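About Us | Public Health | Community
Print this page | E-mail to a friend

Who we are

Clultus is a small health education company working in Truvendale and the villages along the Uvus river. We teach families how to prevent the illnesses that come with bad water and with mosquitoes: diarrhea, typhoid, dengue and malaria. We are not a hospital and we do not give medicines. Our work begins before the patient needs a doctor.

The company was started after a very hard rainy season, when the wells in the Marín district were flooded and many children became sick in the same weeks. At that time 2 nurses went from house to house with a bag of chlorine tablets and a notebook. Today we are a team of 23 people, and the house visits are still the center of what we do.

What we do

Every year our team visits 3,000 homes. In each home we test the drinking water, look at the place where it is stored, and explain to the family how to prepare the salt and sugar solution for a person who loses liquid. We also speak about the danger signs – sunken eyes, very little urine, a child who cannot drink – and where to go at night if they appear.
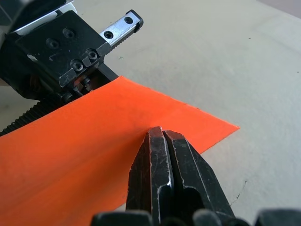

Mothers in Marín have told us that the visit was useful but too short, and that they would like somebody to come back after the first rains, when the water changes its color. We agreed with them, and now every home in that district receives a second visit.

We also give training to schools. A course takes 30 hours and is open to teachers, cooks and cleaning staff. The schools pay a small fee, and the fees help to cover the visits in the poorest streets.

How to reach us

Our office in Truvendale is open in the mornings, and on Thursday also until 7 p.m. You can bring a sample of water in a clean closed bottle, and we will test it without cost. Please write on the bottle the street and the hour when you filled it.

14 shares | 2 comments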